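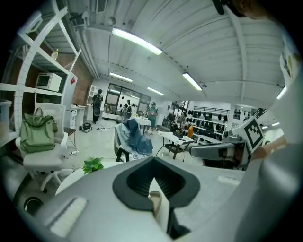 Priya Oyelaran wrote in after the last issue to say that the new recycling calendar is harder to read than the old one, that the two shades of green look the same under her kitchen light, and that she put garden waste out on a paper week and had to drag it all back in again. She asked whether anyone had thought of using words.

Several other letters made the same point, so most of this item is given over to bins.

The colours will stay until the present calendar runs out, as it has already been printed and delivered to every house in Holloway Close and Danum Road. From the next one, each week will carry the name of the collection in full beside the colour. Anyone who would like a plain black and white copy in large type before then can pick one up from the table inside the library door, or ask for one to be posted.

Which week is which

Collections are still on a Tuesday. Food waste goes every week. Paper and card goes one week, and glass, tins and plastic bottles go the next. Garden waste goes with paper and card from March to November and stops over the winter. General rubbish goes with the glass.

Bins need to be at the edge of the pavement by 7 in the morning. The lorry used to reach the far end of Danum Road after lunch, and some people have got used to putting things out late. The route now runs the other way round, so the far end is done first. If you live past the post box, put your bins out the night before.

Paper and card

Wet card was the largest single cause of missed collections over the summer. The crew are allowed to leave a box if the contents are soaked, and on windy days the lids come off. A brick on the lid does the job. Please take the brick off your neighbour's lid as well if you see it has slid into the road.

Card has to be flattened and no bigger than the box. Large pieces left beside the box will not be taken, even when folded. Pizza boxes are fine if they are clean. If the bottom is greasy, tear it off, put that part in with general rubbish and recycle the top.

Shredded paper should go in a paper bag with the top folded over. Loose shreds blow out when the box is tipped and end up in the hedge by the bus stop, where they were still being picked out in September.

Food waste

The small brown caddies can be lined with newspaper or with any bag. The old rule about compostable liners only has gone. The bags are taken out at the other end, so bread bags and salad bags will do perfectly well.

Foxes have learned to open the outdoor caddy when the handle is left down. Push the handle forward until it clicks and the lid will lock. Amirul Pattinasarany reports that his was still opened with the handle locked — he now keeps it on the wall by the side gate and has had no trouble. If your caddy is cracked or the handle has snapped, replacements are free and take 4 working days to arrive. Leave the broken one out with your food waste and it will be taken away.

Glass and tins

Rinse jars and leave the lids on. Labels do not matter. Drinking glasses, oven dishes and window glass cannot go in, as they melt at a different heat from bottles. Wrap them in newspaper and put them in general rubbish.

Foil can be recycled if you scrunch it into a ball the size of a fist. Crisp packets look like foil but spring open again when you squeeze them, and those go in general rubbish.

Batteries must not go in any of the bins. There is a tube for them in the library and another at the Castska garage, next to the till.

Missed collections

Of the 64 houses on the route, most had no missed bins at all last quarter. The three that were missed more than once were all behind parked vans on the narrow stretch. Please leave room for the lorry on a Tuesday morning, and fold your wing mirrors in if you are parked opposite the turning.

If your bin is missed, report it within two days and leave it where it is. Imani Iwasaki is keeping a list for this newsletter as well, so let her know the street and which bin it was. We do not need the house number.

Next issue

Alaric Escobedo will write about home composting, including what to do with a heap that has gone slimy. Letters on that or on anything else should reach Fitzgerald Haddad by the end of the month.

Last updated: November

Search this site Enter keywords Go

Contact us | © Clandard Residents' Newsletter | Back to top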